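## Granton workshop hall – bench hire

The Granton hall is one large open room, let by the bench or as a whole. It suits assembly, small repairs and hands-on classes. Tables and open shelving come with the booking, and tools can be left on the shelves overnight in a labeled tray.

- Minimum booking: 6 hours
- Whole hall: 2,725 per month
- Largest group: 40 people

Lighting is fluorescent, with extra fittings at the far end for close work. An air conditioner is mounted on the wall.
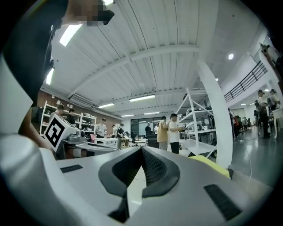

*Granton hall: white ceiling and beam, brick wall with shelving*

Benches are given out in the order bookings arrive. If you need two side by side, say so when you book – they can't be moved during the day. From September the hall opens at 6 a.m.

Bookings and keys: Deepika Nambiar. Invoices: Declan Sowerby, Tillwood office.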